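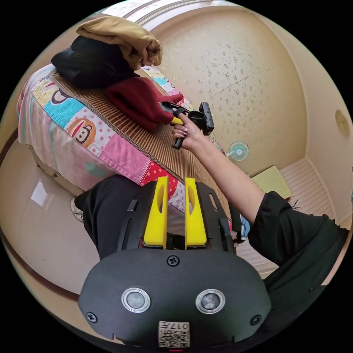
Folding on the bed: mustard-yellow and black pieces stacked on the bamboo mat, dark red cloth beside them.

Folding surfaces: notes from the Clotis house

Peninah Mwakalinga has moved her laundry folding from the table to the bed. A woven bamboo mat goes over the patchwork quilt first. On bare quilting, thin cloth drags at the seams and the fold line shifts; on the mat it stays where it is pressed.

Her method for tops: lay flat, sleeves in, fold to a width of 30 cm, then in half from the hem. Heavier garments go at the bottom of the pile. Stacks are kept under 15 pieces and moved to the shelf before the next load.

Abdul-Rahman Bonsu reports that the mat should be wiped with a barely damp cloth and dried for 2 hours before it is rolled. Mats can be borrowed from the Morkel room on Saturday.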